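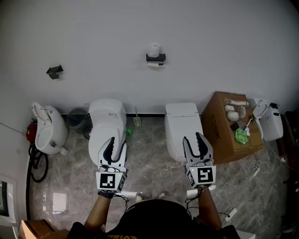
Figure 3. Poste « sanitaires » vu depuis la tête de l'opérateur, une pince à main dans chaque main. Quatre toilettes le long du mur du fond, matériel de nettoyage posé sur le carton.

4.2 Le poste « sanitaires » : ce que la démonstration nous apprend

J'avoue que j'ai longtemps repoussé cette section. Plier du linge, vider un lave-vaisselle, trier des vis dans des bacs, tout cela se raconte assez bien dans un article, et les vidéos passent toujours bien en conférence. Les toilettes, beaucoup moins ! Pourtant, quand on demande aux gens quelle corvée ils confieraient en premier à une machine, c'est celle-là qui revient, et de loin. Dans notre petite enquête préalable (25 foyers, voir la section 2), elle arrivait devant les vitres et devant le four.

Le poste de la figure 3 est donc celui auquel je tenais le plus. Quatre cuvettes, aucune dans la même configuration : deux abattants fermés au centre, deux relevés aux extrémités. Je voulais que la politique apprise ait affaire à des formes différentes, parce que le modèle à dessus plat et rectangulaire ne se contourne pas du tout comme son voisin arrondi, et que nos premiers essais avec une seule cuvette avaient donné un robot très sûr de lui devant celle-là et complètement perdu devant toutes les autres. Le sol est un carrelage gris marbré, avec des reflets, et je reviendrai sur ces reflets plus bas car ils nous ont coûté cher.

La collecte se fait sans robot. L'opérateur tient les deux pinces et travaille comme il travaillerait chez lui, ou presque – on perd quand même beaucoup de finesse en passant de cinq doigts à deux. Les marqueurs noir et blanc fixés sur les cubes, sous les doigts des pinces, nous servent à recaler la pose de chaque main dans le repère de la caméra de tête. Nous avons enregistré 457 démonstrations pour ce poste, sur un total de 2 568 pour l'ensemble du jeu Murnaven. Sabina Navaratnam en a réalisé la plus grande partie, et je lui dois aussi l'idée de regrouper le matériel au même endroit : serviette, éponge ronde, chiffon, petite brosse à manche bleu. Avant cela, chacun posait ses affaires où il voulait et la moitié d'un épisode passait à chercher le chiffon.

4.3 Alors, la machine sait-elle le faire ?

Un peu. Je vais essayer d'être plus précis que ça.

Nous avons découpé la corvée en sous-tâches et comparé deux politiques : Skidance, qui travaille directement à partir des images, et Rao, notre variante, qui reçoit en plus la pose relative des deux pinces. Pour saisir l'éponge, les deux se débrouillent correctement. Pour essuyer un abattant fermé et plat aussi, et j'ai même trouvé Rao plutôt élégante dans ses passages en bande (un collègue a parlé de « tondeuse à gazon », je le prends comme un compliment). Tout se complique dès que la surface tourne. Sur le modèle arrondi, la pince décolle au milieu de la courbe et continue d'essuyer l'air avec beaucoup d'application pendant plusieurs secondes. La politique ne sait pas qu'elle ne touche plus rien, faute de mesure d'effort au bout des doigts, et sur l'image l'écart est à peine visible.

Relever un abattant est un autre point dur. Une main humaine glisse un doigt sous le bord et sent tout de suite la résistance de la charnière. Nos pinces à deux doigts doivent trouver ce bord à la vue, blanc sur blanc, dans un éclairage qui écrase les ombres. Skidance renonce souvent et repart vers l'éponge. Rao insiste, parfois trop : nous avons fixé une limite à 15 secondes par tentative, après quoi l'épisode est compté comme un échec. Je n'ai pas de bonne solution à proposer ici. Un capteur tactile aiderait sûrement, mais il faudrait qu'il supporte les produits ménagers, et ceux que nous avions sous la main ne s'y prêtaient pas.

Les reflets, maintenant. Notre estimateur de profondeur prenait certaines taches claires du carrelage pour des creux, et le robot gardait alors ses distances avec un trou imaginaire. C'était assez comique la première fois, beaucoup moins à la dixième. Nous avons fini par masquer le sol dans le calcul de profondeur, ce qui règle le problème mais en crée un autre : les câbles blancs posés par terre disparaissent avec lui. Or il y en a, des câbles, et il y en aura dans toute salle de bains équipée de cuvettes électriques. Pour l'évaluation, nous avons travaillé à base fixe, et la question des déplacements reste entière.

Reste la coordination des deux mains, que je croyais être le gros morceau. Tenir l'abattant d'une pince et passer le chiffon de l'autre, je m'attendais à une catastrophe. Eh bien non, quand la première pince a réussi sa prise, la seconde suit presque toujours, et Rao fait nettement mieux que Skidance sur ce point. Connaître la pose relative des mains paraît suffire à éviter les collisions. Les échecs viennent presque tous d'avant, de la prise elle-même.

Quant à la brosse, celle qu'on range dans son support près du mur, je l'ai retirée du protocole. Frotter l'intérieur d'une cuvette demande de suivre une surface que la caméra de tête voit mal, avec un outil long qui plie. Les relevés bruts sont joints au jeu de données pour qui voudrait s'y frotter (pardon). L'équipe de Sodton a annoncé vouloir reprendre cette sous-tâche avec une caméra au poignet, et j'attends leurs chiffres avec curiosité.

À la question posée dans le titre de cet article, je réponds donc, pour ce poste : essuyer une surface plate, oui, sous surveillance ; nettoyer des toilettes, pas encore. Le poste « cuisine », décrit dans la section suivante, donne un tableau un peu plus favorable, surtout pour les plans de travail.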